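Prokport - label and letter merge add-in for spreadsheets
By Drasmont
Item no. 769
Single seat or five seat license. Download only, no disc.

What it does
Takes a sheet of names, addresses, part numbers, whatever you have, and puts it into labels, letters, envelopes or name badges. Works from inside the spreadsheet. No second program to open, no wizard with nine screens. Pick a template, match the columns, print or save as PDF.

Comes with 37 templates. Most are label sheets in the usual US sizes, then a few letters, two envelopes, one badge. You can edit any of them or save your own next to them in the same folder. Keep a copy of the originals if you plan on changing a lot, there is no reset button yet.

How your sheet should look
Column headings in row 1. One record per row. No merged cells in the part you want to print, please unmerge first. Blank rows get skipped. Hidden rows get skipped too, so you can filter the list and only the rows still showing will print. Totals at the bottom will print as if they were a person, so leave a blank column or move them to another sheet.

ZIP codes that start with zero: format the column as text before you type or paste them in. If the zero is already gone, use the Pad ZIP box on the Columns tab. It fills back up to five digits.
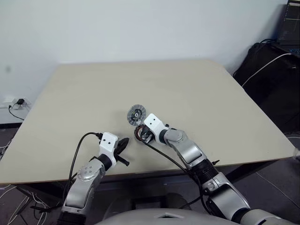 Can I use more than one sheet from the same workbook in one print job?
Only one sheet at a time. Copy the rows you need onto a single sheet first, headings once at the top, then run Prokport on that one. Combining sheets is on the list for a later version but there is no date for it.

Matching columns
Prokport guesses from your headings. "First", "First Name" and "FName" all go to the first name field. Odd headings you match by hand from the drop-down. The match is saved with the workbook so next time it is already filled in. Renamed a heading? Match it again, the old one is dropped.

Two headings with the same name will confuse it. It takes the left one and says nothing. We know. Rename one of them for now.

Preview
Shows the first page, last page, and any page where the text doesnt fit. Long lines are marked in red. You can shrink to fit, wrap to a second line, or let it cut. Shrink stops at 6 point, after that it cuts anyway.

Start position - if you have half a sheet of labels left over, click the first unused label in the preview and it starts from there. Works for sheets only, not rolls.

Size and speed
The download is 758 KB. Biggest list we test with before every release is 2472 rows, three lines each, and it runs fine on an ordinary office laptop. Larger lists work but the preview gets slow. Turn preview off under Options if you already trust the layout.

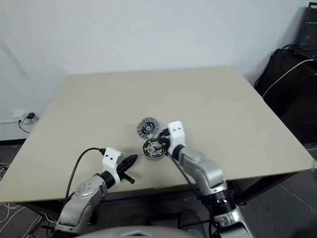

Two disc-shaped motor parts on the table

What's new in this version (Mar 1, 2019)
Badge template added.
PDF file name can now come from a column.
Fixed: last label on the page missing when the margin was set to 0.
Fixed: dates printing as five digit numbers. They now print the way they look in the cell.
Fixed: crash when the sheet name had a slash in it from an import.
Currency columns keep the dollar sign - this one was asked for a lot.

Not included
No e-mail sending. No barcodes. For barcodes see Wudusach, sold seperately, it adds a barcode field to any Prokport template. Wudusach needs Prokport installed first.

Coming from Gil?
Gil templates open directly. File, Import, choose the old template folder. Fonts carry over if they are on your computer. Pictures do not, put logos back in by hand. Gil itself is no longer sold and had its last update in November.

Install
Close your spreadsheet program. Run the setup file. Open it again, the Prokport tab is on the far right. If the tab isn't there, go to Add-ins in the settings and check the box. Work computers may need someone with admin rights.

License and returns
One seat = one person, up to two computers. The key comes by e-mail right after checkout. Lost it? Write to support with your order number. Refunds within 30 days, the key is turned off when the refund goes through.

Questions on bulk or school pricing go to Jae-hoon Min in sales. Please put the number of seats in the subject line.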